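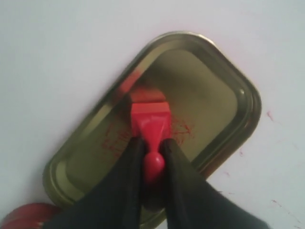 Stamp task, wrist view. The gripper is holding the stamp against the floor of the ink tin's lid.

Stamp Task FAQ for Operators and Data Users

Last updated in June by Corina Munteanu. Questions that keep coming up in the Mastora channel get added at the bottom of each section.

About the task

What is the robot supposed to learn?

To pick up a seal stamp, load it with red paste, press it once on a sheet of paper, and put the stamp back in the lid. We call the whole sequence one episode. The model that gets trained on these episodes is named Cozma, and you will see that name in the config files.

Why stamping?

It needs a firm press in one direction and a clean lift, and the result stays on the paper where you can check it. Pick-and-place sets have very little pressing in them. Viorica Bratu proposed it after the drawer task was finished, and we kept the same table.

How many episodes do we need?

2,000 accepted episodes. Rejected ones do not count toward the total, but they are kept in a separate folder and you should not delete them.

Who can record?

Anyone who has done the practice set of 20 episodes and had it looked over by Iulian Coman. Practice episodes never go into the training set, even the good ones.
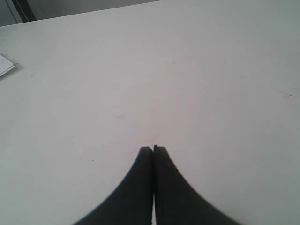 How long should an episode be?

Aim for 18 seconds from the first motion to the last. A slower one is fine if the motion is steady. Long pauses are a problem, because the model learns to pause too.

Can I talk to someone while recording?

Between episodes, sure. During an episode, keep your attention on the arm. There is no audio in the recording.

Setting up

Do I have to place things in the same spot every time?

No, and please don't. Move the paper and both halves of the tin a little before each episode, and turn them as well. Stay inside the area the arm can reach without stretching. If every start looks the same, the model memorizes one path and fails when the tin is a hand's width away.
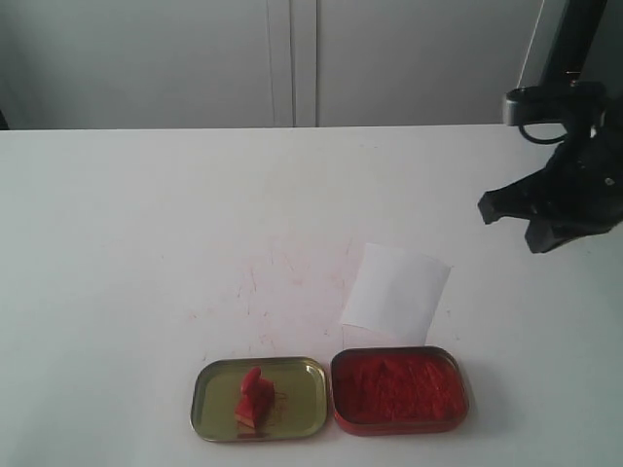

Starting layouts are logged by the operator before the arm moves. Write one line in the sheet, in plain words, and name each item by its position as seen from the fixed camera. A good line would be "lid left of the base, both near the front edge, stamp upright in the lid, paper behind them and slightly tilted." You don't need measurements. Despina Karras reads these lines when she sorts the episodes into groups, and she can do that quickly only if everyone uses left and right the same way.

What about red marks on the table?

Leave the small ones. Wipe between blocks of 20 episodes, or sooner if a mark is dark enough to be taken for a print on the paper. Use the cloth with a bit of dish soap and let the table dry before you put paper down.

How often do I change the paper?

When there is no clear space left for a new print. A used sheet with two or three prints on it is good data. Don't start with a full one.

The paste is getting stiff. Do I stir it?

Yes, with the flat stick, and only between episodes. Leave the surface a little uneven. Givimeck sent a note asking that we don't thin it with oil, so please don't.

During and after an episode

Which camera views are saved?

Two: the fixed view across the table and the wrist view. Both have to be running before you press start. If one drops out, the episode is rejected automatically and you will see a message at the end.

Where does the arm start?

At the home pose, with the fingers empty.
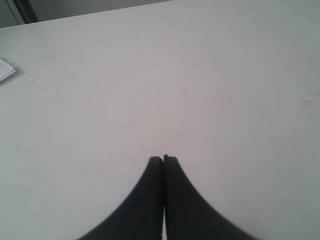

Go back to the home pose after every episode, including the ones you plan to reject. The script checks the joint positions and will not let you begin a new one until they match. If it keeps refusing, run the homing command again - don't push the arm by hand.

What counts as a success?

One readable print fully on the paper, and the stamp back in the lid. It doesn't have to be standing up. A faint print is a success if all of the outline is there. A double print is a failure.

I dropped the stamp halfway. Do I stop?

Keep going if you can pick it up again with the arm. Mark the episode as "recovery." We want these and don't have enough of them. If it rolls off the table, stop and mark it as failed.

Can I fix a label later?

Until the nightly upload at 9 p.m. you can change it yourself. After that, send the episode number to Despina Ionescu.

Using the data

Is the set split already?

Training and test episodes are split by operator, so that no one's habits show up in both. The list is in the Allen folder, next to the label file.

Are the recovery episodes mixed in?

They are in the training part with their own tag. Filter on the tag if you want only clean runs.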